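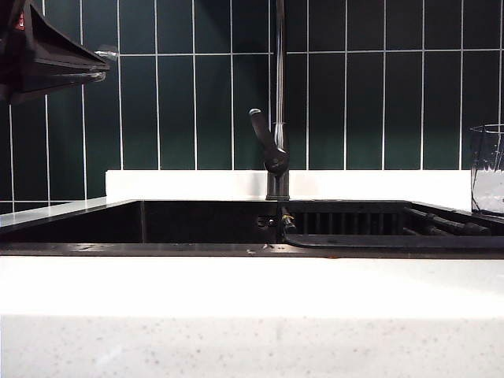
# About us

Hi! I'm the one who answers the phone at Flatitz, and also the one who packs the tool bags, so you get me for this page too. We're a small outfit in Trirkton. We look after robot arms that work in kitchens: the ones that rinse, sort, rack and wipe, in test kitchens and teaching kitchens mostly, plus a few in people's houses.

I get asked all the time what "looking after" means, and I never manage a short answer at parties, so let me tell you how it goes with one machine. We call it Altska. It's a single arm with a gripper on the end, it works at a sink, and it has been ours to set up and keep running since October. Pretty much everything we know how to do, we do on Altska at some point in the year.

## Setting it up

The sink comes first. People expect us to walk in and start programming, and instead I'm on my knees with a level and a tape measure (bring a cushion, is my advice to anyone joining us). Altska works at a dark sink with a tall dark faucet and a slatted drying rack in one side, set into a pale speckled counter, with green tile going up behind. It's a lovely corner. It's also a pain! Dark rack in a dark sink means the camera has a hard time telling where one slat stops and the next starts, and glossy tile throws light back at you from every lamp in the room. We spent most of a day moving lights before we wrote a single waypoint.

Then we teach the no-go spots. The faucet is the big one, as you'd guess, and its lever is worse than the spout because it moves. Somebody leaves it pushed over to one side, and a path that was clear before lunch isn't clear after. So we don't teach the lever as a thing in one position. We block off the whole sweep of it, every place the handle could be, and the arm goes the long way around. It costs a little time on every cycle and I've never once regretted it.

The rack gets taught with the gripper empty, then with a plastic cup, then with a plate we don't mind losing. We've lost 6 plates so far. We keep the pieces in a box, I don't know why.

## The weekly visit

I go by once a week, usually first thing, while it's quiet. Power down, tag on the switch, then a wipe of the whole gripper with a damp cloth and a dry one after. Crumbs and soap film are what wear out a kitchen arm, much more than lifting does. They get in beside the fingers and you don't notice until the grip goes a bit mushy.

After that it's:

- check the fingertips for nicks and run a thumbnail along each edge
- wiggle the wrist by hand and feel for play
- look at the cable where it bends, all the way round, with a flashlight
- rinse the rack, put it back, and make sure it's sitting flat
- run the slow cycle with a hand on the stop button

The rack step sounds silly but please don't skip it if you're doing this yourself. A rack that's sitting a hair crooked will have you chasing an arm problem that isn't an arm problem. I did that for 2 hours in our first month and I still get teased for it.

## When something goes wrong

The worst one so far was the wrist seal. Altska began stopping halfway through a reach with a fault that said the joint was working too hard, and it only happened late in the day. We swapped the cable. We reloaded the settings. We blamed the lights, because we always blame the lights. In the end we opened the wrist cover and found the seal had gone stiff on one side and was dragging. New seal, fresh grease, cover back on with new screws, and then 5 slow cycles before we let it up to normal speed. The part itself is about the cheapest thing on the whole machine, which stung a bit.

We now change that seal on a schedule for every arm that works near water, and we carry spares in the van. If you call us with a "late in the day" fault, I'll probably ask about the seal before I ask your name. Sorry in advance.

## How we work with you

We do the setup ourselves and we do the repairs ourselves, and whoever set up your arm is the one who comes back to it. You'll get a notebook that lives next to the machine, a real paper one, and we write in it every time we touch anything. Please write in it too! "Made a funny noise Friday" is a great entry. So is "moved the dish soap."

Our standard plan is called Demissie (it was the name on the folder, and it stuck). It covers the regular visit, the wear parts, and a call-out when the arm stops. It doesn't cover plumbing. I'm sorry, we get asked, and we're just not good at it.

We look after nearly 6 kitchens' worth of machines at the moment, the "nearly" being one that's bolted down but still waiting on an electrician. There's room for a couple more on the route if you're not too far from Trirkton.

Call in the morning if you can, since I'm generally under somebody's counter by the afternoon. Leave a message otherwise, and tell me what kind of sink you have.

*Page last updated April 23, 2026*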